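Learning to nap, again

I signed up for the Koltesport 14-day nap plan in January, having failed at running and then at stretching. Napping seemed within reach. You lie down at 2 p.m. and get up before you become a different person.
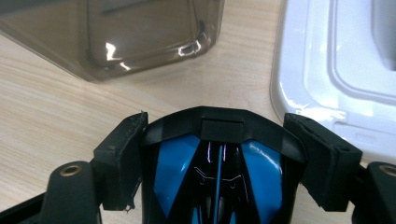

The first four days I mostly lay there composing emails. On the fifth I slept until dinner and woke up angry at the couch.
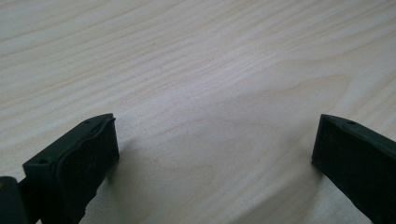 A reader, Oei, wrote in to say that coffee right before lying down fixes this. I tried it - my heart had opinions.
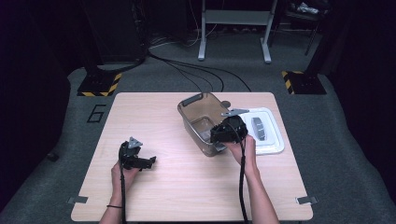
Would I do the plan again? Probably, but with the phone in another room and an alarm I can't reach.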